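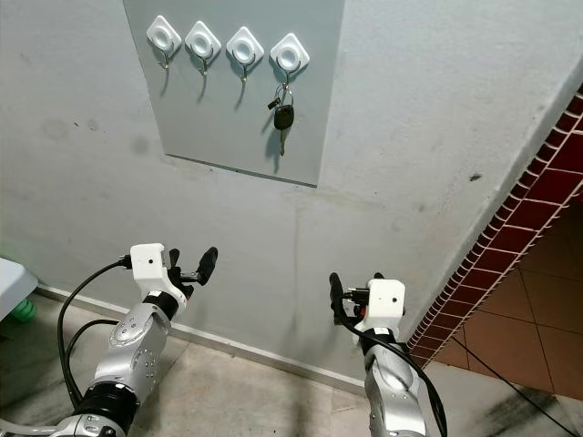
每年一月报预算的时候,我都会跟自己说,今年一定早点动手,别再拖到最后一晚。结果呢,今年还是拖到了最后一晚,一边吃泡面一边填表,填到“自动化设备”那一栏,光标闪了半天,我只写了一个数字:32。单位是万元。然后就去睡了。

现在回头看,这个数字我自己都说不清是怎么来的。大概是把Vovetti的报价四舍五入了一下,又加了点“以防万一”。表交上去居然批了,这才是麻烦的开始。

我们是个小单位,做设备租赁和维修,钥匙、零件、小工具每天进进出出。老板从展会上回来以后一直惦记着双臂机器人,觉得取件、挂件、归位这些活早晚要交给机器干。我不反对,说实话我比他还想买(谁不喜欢新玩具呢!)。但是这半年跑下来,我越来越觉得,大家买机器人的时候,钱花的地方和省的地方经常是反的。

先说钱花在哪儿。几乎所有报价单,翻开第一页都是手臂。负载多少,臂展多少,重复精度小数点后面几位,写得漂漂亮亮。夹爪呢,缩在第二页,一行字。线缆、支架、备用手指,干脆叫“附件”,有的连单价都不列。可你真拿个小活去试试,比如把一把车钥匙从墙上的挂钩取下来,再挂回去,马上就明白手臂那几位小数没那么要紧,要紧的是最前头那两根手指。钥匙圈那么细,钩子那么小,手指厚一点就伸不进去,滑一点就夹不住。Semis的销售跟我讲了四十分钟手臂,我问他手指能不能换薄的,他说要回去问问。后来问到了,能换,另外收费。

所以我的第一条意见很土:预算里给夹爪和手指单独开一行,而且要开得大方一点。我现在的做法是,手指按耗材算,跟打印纸一个待遇,坏了就领,不用写申请。有人觉得浪费,可是让一套几十万的东西停在那里等一个签字,我觉得那才叫浪费呢。

再说线。线真的是我这半年最头疼的东西。手臂要供电,夹爪要通信,买之前看宣传片,画面里干干净净,好像机器人是靠空气活着的。等你自己规划场地,就会发现插座离得永远差那么一截。Navickas给的方案里,走线这部分写的是“由客户自理”,六个字,轻飘飘的。我找电工来量了一次,光是线槽、延长和几个固定件,报过来2,551元。不算多,可是表里没有这一项,我只好从办公用品里挪,被财务念叨了两个星期。

还有场地,这也是我想吵一架的地方。好多人一说上机器人就要先装修,地要重铺,墙要重刷,灯要换,最好弄得像个实验室。Patwood来看场地的时候也是这个路子,进门第一句话就是地面不行。我当时还挺不好意思的,回来越想越不服气。我们平时干活的地方就是水泥地,有灰,有磨痕,墙也不平整,钩子是粘上去的,粘得高高低低也很正常。机器以后要在这种地方上班,那就应该在这种地方试啊。在样板间里试得再好,搬回来认不出我家的墙,我找谁去?

当然,我也不是说什么都不弄。该弄的是安全距离,是急停按钮放在手够得着的地方,是晚上谁负责关机。这些东西便宜,又不好看,所以老是排在最后。我建议反过来,先把便宜又不好看的买齐,剩下的钱再去挑手臂。

说到挑,我还有个小毛病要承认。我以前特别爱比参数,做过一张对比表,足足123行,自己看着很得意,老板翻了两页就问我,那到底哪个能干活?我答不上来。后来我把表扔了,换成一个任务单,上面写了19件我们真正要干的小事,取钥匙、挂标签、开抽屉之类的,请每家来现场做。肯来的就接着谈,不肯来的,价格再好我也先放一放。这个办法得罪人,也费时间,光约日子就约得我嗓子冒烟,不过谈价的时候腰杆子硬多了。

有朋友劝我,说技术变得这么快,今年买不如明年买,等等会便宜。这话我听了好几年了。便宜是会便宜的,可是等的这几年里,人也没练出来,场地也没摸清楚,真到便宜那天,还是得从插座在哪儿开始学。我宁可今年少买一点,买一套够用的,让同事们天天碰它、骂它,骂出来的那些问题就是明年预算表里的内容。

至于一套里到底是一条手臂还是两条,我到现在也没完全想好。两条贵不少,可很多活一只手就是别扭,你自己试试单手把钥匙从钥匙圈上拧下来就知道了。我倾向于两条,手臂本身选中等的,把差价留给夹爪、备件和培训。老板倾向于一条,但要最好的。下次开会估计还得吵,我已经把任务单重新打印好了,顺便把走线那一行也补进了表里,这回写了全称,免得财务又问我是什么线。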